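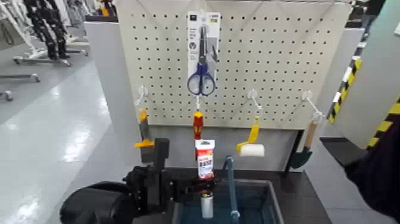 Tool pegboard with the roller, trowel, scraper and a packaged pair of scissors hung up

Can a robot restock a tool wall yet?

Posted November 19, 2019 by benchrat_497

I help run the tool library at Arnness, and the job that eats up my evenings is the pegboard. Things come back in a bin and somebody has to put each one on its hook again. Scrapers, trowels, little rollers, stuff in blister packs. I would LOVE to hand that to a machine. Is anyone doing this for real, or am I ten years early? We have 300 small tools and one wall, so I'm not asking for a warehouse.

pegleg_arnness

Not ten years early! Maybe a few, but this is such a fun time to be watching. I spent most of October reading up on it for our shop at Rivas, and what surprised me is how much of the trouble is in the last inch. Picking a roller out of a bin is one thing. Getting the slot in the handle lined up with a thin wire hook is another, and then you have to let go without knocking the neighbor off.
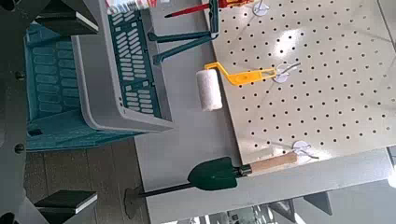
Basket, pegboard and hand tools, from gripper height

Look at how different the shapes are. The trowel has a wooden handle and a pointed metal blade, and the roller has a fluffy cover on one end, so you can't grab everything the same way and hope. Packaged items bring their own headache (floppy card, tiny hang hole, and you want the printed side facing out). My guess is you'd get a good share of your wall done with someone standing by for the awkward ones. I'd start with five tools that have big hang holes and leave the rest for later.

Also, fix your hooks in place and leave them there. We moved ours every week at Rivas and even the humans got lost.

skorn_fan

no. just get better hooks

wirehook_3000

I'm a little more hopeful than the reply above, ha. I keep a notebook of chores I think will go to machines first, and putting things back on hooks is near the top, well ahead of folding shirts. The tool is stiff, the hook stays put, and you can check the result with one look. 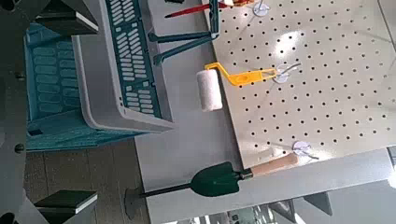 Roller and trowel on their hooks, basket to the left

With a roller like this one, the open slot near the end of the yellow handle gives you some room to be off. The trowel is harder in my book, with the weight of the blade at one end. I'd practice on that one last.

If you want to try it at home, the Anora forum has a long thread on hook spacing, and the Skornirari folks post their failures too, which I find more useful than the highlight clips. Please report back if you build anything, I want to see it!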